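uenvo Tabletop Whiteboard
Aluminium frame, rounded corner pieces
Item 288

Lies flat on a desk or table for sorting and block activities. Draw a loop in marker, then sort cubes in or out of it.

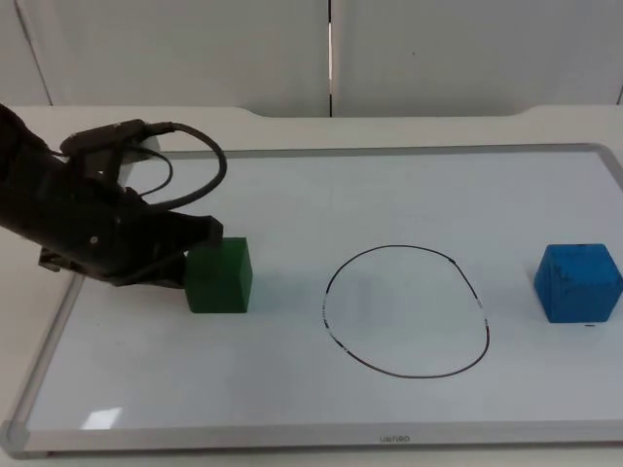
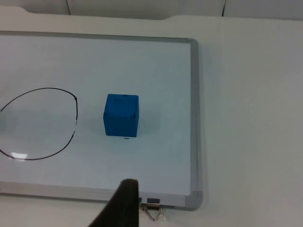
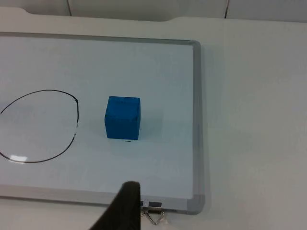 Vavska writes that the glossy surface wipes clean with a dry cloth if the marker hasn't sat all term, and that grey smudges need a damp one.

Cubes and markers sold separately. Warranty: 2 years.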